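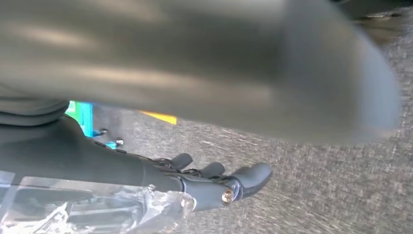 What is the best way to clean speckled gray carpet in a room that gets used every day?
Vacuum it slowly in two directions, then blot any spots with cold water and a plain white cloth.

Floor and Room Gallery, Kistov House

The main room at Kistov House has low-pile carpet in charcoal and light gray. It was laid in April and has been in daily use from then on. Baiba Eglītis picked the color, and Haris Niazi keeps the list of what gets stored where. 

Carpet, main room
Low pile, mixed grays with pale flecks. Small bright things are easy to find on it. Crumbs are harder to see, so we vacuum even when it looks clean.

Tidying order
Cloth and padded items are picked up first and folded. Boxes and containers come next. Flat and narrow pieces go last, after a check along the walls.

Storage
Shelf 4 is for soft items. Containers go on the shelf below it. Anything without a place goes in the bin by the door and is sorted at the end of the month.

Spare carpet is kept in the hall closet under stock number 3276. Ask Si-eun Ryu for the key.

Page updated 11th May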